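**Drirkasis** is an online store for household goods and small gifts. It was founded by Ryota Ogura, who before worked as a buyer for the mail-order company Murakami. The store is known mostly for its public wish lists, where a customer can show friends what he or she would like to receive.
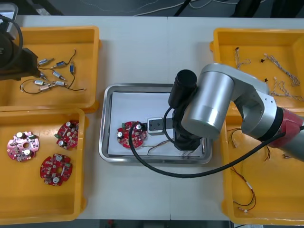

How does a shared wish list work? The owner sends a link, and each friend can mark one item as bought, which stays hidden from the owner until 2 days after delivery.

Shipping costs nothing for orders over 39 dollars. In September the store added gift cards from its partner Tralleck, valid for 3 years.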